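Grolis Residents' Association – Member Forum
Topic: Proposed change to quiet hours in the shared study rooms
Started by fmocanu – 14 replies, last page shown

fmocanu (Moderator)
Members are reminded that the consultation on quiet hours closes at the end of February. The present rule sets quiet hours from 9 p.m. to 7 a.m. in all shared rooms. The proposal would move the evening start to 8 p.m. in the two study rooms only. The lounge and the kitchen on the ground floor would keep the present hours. Please state your unit block when replying, as responses without one cannot be entered in the summary.
Florin Mocanu

eastblock_reader
East block. I support the proposal. The study rooms are booked mostly by people who work or attend classes during the day and have only the evening left. An hour of conversation at the next table takes up a large share of that time.

G.Engstrom
West block. I must register an objection. The rooms were furnished from the general fund, to which all 74 units contribute equally. A rule that favors one kind of use over another should require a vote of the full membership. A consultation on a forum does not meet that standard, in my view.
Gøran Engström

fmocanu (Moderator)
In reply to G.Engstrom: section 46 of the house rules permits changes to hours of use after a consultation. A full vote is required only where a change affects fees or access. No member would lose access under this proposal.

G.Engstrom
I have read section 46. A language group that meets on Tuesday at 8 p.m. and may no longer speak has lost access in every practical sense – whatever the wording says. 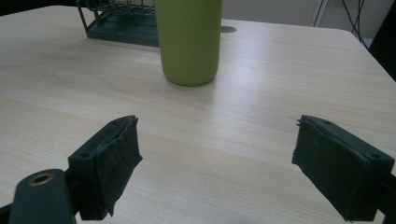 The group has met at that hour for three years. Moving it to the lounge would place it beside the television, and moving it earlier would exclude members who commute. I would ask that an exemption be written into the rule itself, so that it does not depend on the goodwill of whoever is moderating.

helmy_court
Helmy Court. Would it be possible to apply the earlier hour to one study room and leave the other as it is? The smaller room is farther from the entrance and is the better choice for quiet work.

eastblock_reader
I could accept that, provided the door between the rooms is repaired. It has not closed fully since the fall, and voices carry through it.

fmocanu (Moderator)
The repair has been quoted at $930 by Cuvden. The maintenance reserve for shared rooms stands at $2,000, so the work could go ahead this quarter without further approval. I will add the suggestion from helmy_court to the summary as Option B.

nightshift_4
East block. Please consider the morning hours as well. Those of us who return from work at 6 a.m. would use the kitchen if the coffee grinder were permitted before seven.

G.Engstrom
The grinder is a separate matter and should have its own topic. On Option B, I withdraw my objection if the larger room keeps its present hours in writing. I maintain that section 46 is being read too broadly.

fmocanu (Moderator)
Noted on both points. A new topic has been opened for the kitchen. Comments on Option B may be posted here until the consultation closes.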